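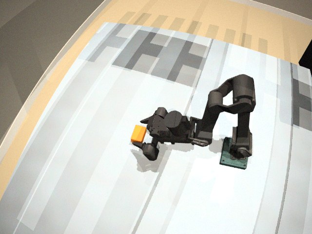 Progress report on Hagedorn, second funding period
To: Josefien Hendriks, Rudberg
From: Maarten Jacobs, producer
September 2, 2023

You asked for a plain account of where the game stands before you release the next payment. I have tried to write one. Parts of it are less cheerful than the update our publisher, Womex, put on its site in July, and where the two differ I would go with this one.

Where we are

Hagedorn is playable from the title screen to the end of the third chapter. The plan said the fourth. Chapter four exists as a set of rooms with no enemies in them and two puzzles that can be solved by walking round them. It is listed as "in progress" on our internal board, where it has been listed since spring, and I have stopped taking that label as news.

The combat rewrite is finished in the sense that the old code has been taken out. Kofi Ackah led the work and the result is faster and easier to change. Whether it is more fun is another matter. The team says yes. The team has also been playing it every day for months, and I don't think any of us can judge it now.

Outside testing

We ran one outside test, with 20 players, none of whom had seen the game before. They were given the first chapter and left alone with it. Most finished. The comments on the art and the music were kind, and I would ask you not to read much into that, as people who are handed a free game and a sandwich tend to be kind. What they did is more use than what they said. Several never found the parry, which the whole second chapter depends on. Five of them tried to leave by the harbour gate, which we had drawn to look like an exit and which isn't one.

Anouk Leemans has since redrawn the gate and moved the parry lesson forward. We have not tested either change on new people, so I can't tell you they work.

Bugs

The open list stands at 138. It was longer in July, and Womex made a point of saying so. A fair part of the drop came from merging duplicates and closing reports against features we have cut. I would call the real improvement modest. Ten of the open bugs can lose a player's saved game, and those are the ones I care about. They will be fixed before anything else goes into the build, including the photo mode, which I still don't see the need for.

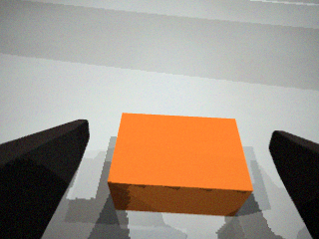 Console versions

The console work was given to Zutex, an outside studio, on a fixed price. Their first delivery ran. It also dropped to a crawl in the market square and crashed when the controller was unplugged. Their second delivery is better in the square. They tell us the remaining trouble is in our code, and Hendrik Hoekstra, who has looked at it on our side, thinks they are half right.

I am not ready to promise that the console versions will come out on the same day as the PC one. Womex would like me to. My own view is that we should plan for a gap and be pleased if we don't need it.

Money

Spending is inside the budget overall, which sounds better than it is. We are under on wages only because the second level designer's post stayed empty for most of the period, and that is also the main reason chapter four is late. Sound has gone over. We recorded the harbour scenes twice after the script changed — a mistake in the order of work, and mine.

The reserve has not been touched. I would expect to need part of it for console testing.

Changes to the plan

We have dropped online co-op. It was in the original application, and I know it was one of the things your panel liked. It never got beyond two players standing in a field, one of them usually invisible. Keeping it would have meant losing chapter five, and the story doesn't end without chapter five.

The second outside test will use the first three chapters and a fresh group of players. I will send you the raw notes along with our reading of them, so that you can check one against the other.

What we are asking for

We ask that the next payment be released in two halves: the first now, the second once chapter four can be played through with its enemies and puzzles in place. Hendrik thinks this is too hard on ourselves. I would still prefer it, and if you agree I will send revised dates for both halves with the amended schedule.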